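# Skestau household pick set - data card and equipment planning notes

Version of November 2018. Maintained by the Skosenmont project group.

## What this set is for

Skestau is a small collection of pick and place recordings made in furnished homes with hand-held grippers. We put it together before ordering any arms. The Brullport site had money for one purchase round and we wanted the payload, jaw opening and pad material settled first. If you are pricing equipment for similar work, the notes below may be more use to you than the recordings.

## Contents

- 63 recordings, each one task from start to finish
- 9 object groups (fruit, packaged snacks, bottles, mugs, kettles, trays, phones, paper, cushions)
- 3 homes
- Task notes in plain text, one file per recording

Two grippers were used per session, one for each hand. Both have black linkages and flat finger pads.

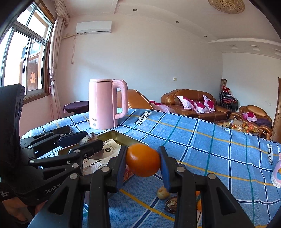 *Orange held between the pads, with a metal baking tray and a pink kettle behind.*

## Jaw and pad choice

Round fruit decided the jaw opening. An orange is easy to plan for. The tray tasks need more clearance, as the fingers have to come down over an object without touching what is next to it. Budget for the wider jaw from the start - changing it later means new mounts as well.

Buy spare pads with the first order. We planned on 10 pairs and would ask for the same again.

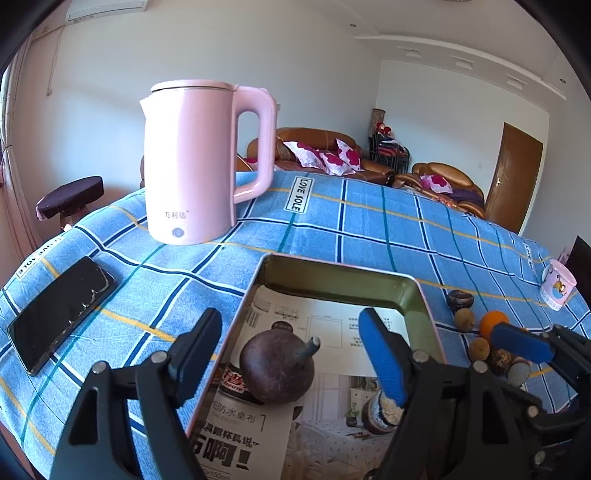
*Fingers open over the tray. Cracked phone at left, mug and small round items at right.*

## Budget lines we missed

- Cases for moving the grippers between homes
- Replacement props. Food does not keep and has to be bought again for every visit.
- Storage. Our first estimate was too low by around half.
- Time to put the room back as it was

The Kramer quote covered arms and controllers only. Delivery, mounting plates and training days were extra, so ask for those in writing. The next order is planned for April.

## Known limits

All recordings are indoors. Few glossy or very heavy objects are included. Patterned cloths appear in several tasks and may trouble simple color-based methods. Do not use the set to judge grip force, which was not measured.

---

Comments

**benchrat:** Are the mounting plates the same for both sides? We are about to order.

**skosenmont-data:** Yes, same plate, different screws. Check the length before you order.

**plainoldjig:** Thanks for the budget list. We forgot cases too.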